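## Eating on the long climb: how one mountain race rethought its feed stations

Endurance events have long been judged by their courses. Entrants remember the gradient, the weather and the final descent, and rarely the table at which they stopped for a drink. The organisers of the Pustholm, a 100-kilometre foot race held each March, have come to believe that the table deserves closer attention.

The race has nine feed stations. Until recently each was stocked to the same list: water, cola, bananas, crisps and a sweet gel from whichever supplier had offered the best terms. Runners arriving at the second station, still fresh and in daylight, met the same choice as those reaching the eighth in the dark. A review of retirements over several editions found that stomach trouble was given as the cause more often than injury, and that most of these runners withdrew between the sixth and eighth stations.

The race office then asked Hondska, a sports nutrition consultancy, to draw up a new plan. Its report ran to 17 pages and made one main recommendation, which was that food should change as the race goes on. Early stations now carry items that are quick to eat and easy to pocket. From the fifth station onwards there is hot broth, salted potato and plain rice, with sweet products moved to the far end of the table.

The change is supported by what experienced runners have reported for years. Appetite for sugar tends to fade after several hours of effort, and a product that is welcome at breakfast time may be hard to swallow by evening. Savoury food also gives the runner a reason to stand still for a moment, and to drink.

Gels have not disappeared. The race is now supplied by Skusex, whose chews and drink mixes are offered in 2 strengths, and the full ingredients are published to entrants in advance so that they can be tried in training. The organisers regard this last point as essential. No one, the race handbook states, should taste a product for the first time on the course.

Caffeine is treated with similar care. It is offered only at the later stations, on a separate tray, and is clearly marked. Runners who prefer their own supplies may send a drop bag to the halfway point, provided it is handed in by 6 pm on the eve of the race.

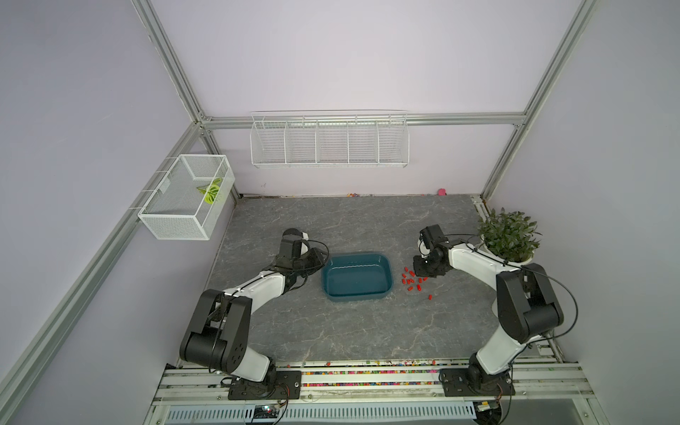
*Two robot arms on a rail at the front of a patterned grey work surface.*

Cost remains a difficulty. Hot food needs gas, shelter and people to serve it, and the two highest stations can be reached only by a rough track. Marciniak, the catering firm responsible for the upper course, prepares the broth in the valley and carries it up in sealed urns. The entry fee has risen as a result, although the organisers consider the increase modest when set against the price of a race that ends early.

Smaller events may not be able to follow the full plan. Hondska suggests that they begin with a single savoury station in the last third of the course, and ask finishers afterwards what they ate and what they left. The Pustholm will put the same questions to its own runners again this year, and the menu for the seventh station is already under discussion.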